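Moving the pension paperwork

I finally spent a Thursday afternoon sorting out my old pension from Plevard, where I worked before the move. I had put it off for most of the year. The statement went to my old apartment twice and came back both times, and the third one reached me in November with a yellow forwarding sticker over half the account number.

The first call was to the plan office. I waited through 4 transfers and ended up with the same woman who had picked up at the start. She was polite. She told me I needed form 1009, the one for change of address and beneficiary, and that I could not move the money until the address had been changed on paper. I asked if I could do it online. You can do the address online, but then the beneficiary section gets wiped and has to be sent by mail anyway.

So I printed it. Page two asks for your dates of employment, and I did not know mine. I had the year right and the month wrong. My old pay stubs were in a shoebox in the hall closet, under the vacuum bags, and they went back further than I expected. My first raise at Plevard was 195 dollars a month. I remember thinking that was a lot, and that same week I bought a winter coat I still wear.

The form also wants a signature from your spouse, or a notarized statement that you don't have one. The bank does notary work for free if you have an account there, but only in the mornings. I had gone at three.

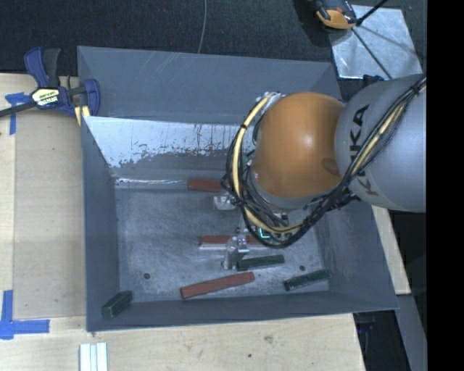 Damian Kofler wrote to me after my last post on this and said I should ask for the rollover check to be made out to the new plan, never to me. His was made out in his own name, they held back part of it for taxes, and he spent until the next spring getting it straightened out. I had not thought to ask. I called again and the default is a check in your name, so I am glad he mentioned it. You have to write "direct rollover" in section C, even though section C looks optional.

There is also a closing fee of 100 dollars, which comes out of the balance. It is in the plan booklet, near the back. I don't love it, but leaving the account there costs money every quarter too, and I would rather have one statement to read than two.

The envelope is on the kitchen counter with the stamps on it. I still need the notary, so I'm going to the bank tomorrow before work. If the plan office sends it back again I will post what they say. My sister has an account with the same office and hasn't started on hers yet, so I made a copy of every page for her.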